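Support > Moving and Storage > Packing Your Bedroom > Frequently Asked Questions

Packing Your Bedroom: Frequently Asked Questions

These are the questions we get most from Nenora customers who are packing a bedroom themselves before a move or a storage pickup. If yours isn't answered, write to us using the address at the bottom of the page. Answers last checked by Hsin-yi Chuang, 25 March 2019.

When should I start on the bedroom?

Start with whatever is on top of the wardrobe. Most people keep things up there that they haven't touched in months, so it can be packed long before moving day. Drawers come next. Leave bedding, a change of clothes and chargers until the last morning.

Do I need to empty the chest of drawers?

Yes, for any move that involves stairs. For a ground-floor pickup you may leave soft clothing in the drawers, but take out books, toiletries, jewelry and papers. Our crews will ask you to unload a chest they can't lift safely, and the waiting time is charged.

What about the wardrobe?

Wardrobes must be empty. Remove loose shelves and tape the screws or shelf pins in an envelope inside the door. If the wardrobe was put together in the room, measure it against the doorway before you book. We can take apart most models, but it has to be on your order.

How many boxes come with the bedroom kit?

The Kitar kit has 3 wardrobe cartons and 2 rolls of tape, along with flat cartons in two sizes, labels and a marker. The Atitar kit has the same contents plus a mattress cover. You can return unused flat cartons at the Kong Street depot. Opened tape can't be returned.

What does it cost?

The Kitar kit is $88. A full bedroom packing visit, where our crew does the work, is $299 and includes materials. Both prices are before tax. Storage is billed separately by the month.

Can I pack clothes in plastic bags?

For a same-day move, yes. For storage, no. Bags tear when stacked and they hold in any moisture. Use cartons or zippered fabric cases for anything staying with us longer than a week, and make sure clothes are fully dry before they go in.

How should I pack cables and small electronics?

Unplug everything and separate the cables before you coil them. Put each cable in its own bag with the name of the device written on it. If you still have the original product box, use it. A monitor should travel upright with something soft against the screen, and it should never share a carton with shoes or books.

Where do I sort the small things?

The bed is the best place in most rooms. It is a large flat surface at a comfortable height, and small items are easier to find there than on the floor. Leave an ordinary sheet on so the mattress stays clean. Bring things over one drawer or one shelf at a time. Sort them into what you keep, what you give away and what you throw out, and clear the bed before you fetch the next lot. Wrappers and paper scraps should go straight into a trash bag or they end up in the carton with everything else.

What should I do with fabric shopping bags?

Keep one or two out for moving day and fold the rest. Check inside each bag first. We get calls every July, our busiest month, from customers looking for keys and receipts that turn up at the bottom of a souvenir tote.

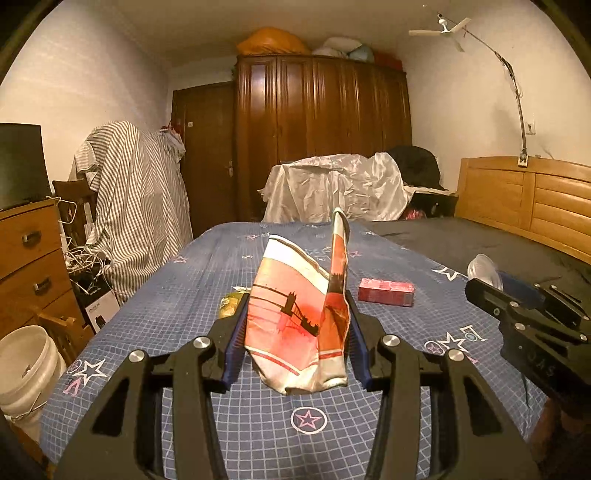
To fold one, lay it flat, press the air out from the bottom up, turn the straps down over the front, and fold it in thirds. A stack of folded bags fits along the side of a carton and can be used as padding next to small boxes. Avoid using printed bags as padding against light-colored fabric, as some inks rub off.

Can sheets be used to cover furniture?

Yes. Clean sheets are fine over chairs and wooden furniture to keep dust off while you pack. Clip or tie them so they don't slide. They don't protect against knocks, so our crew will put padded blankets on top before anything is carried out.

How do I pack clear plastic lids and covers?

Wrap each one in a T-shirt and set it near the top of a carton. Thin plastic cracks under weight. Write "top" on the side of the box.

What won't you take?

Aerosols, nail polish remover, matches, houseplants, open food and cash. Please also keep passports and medication with you.

Can I change my order after booking?

You can add or remove items until noon on the day before your visit. After that, call the depot and we will do what we can.

Contact Nenora Support | © Nenora. All rights reserved. | Back to top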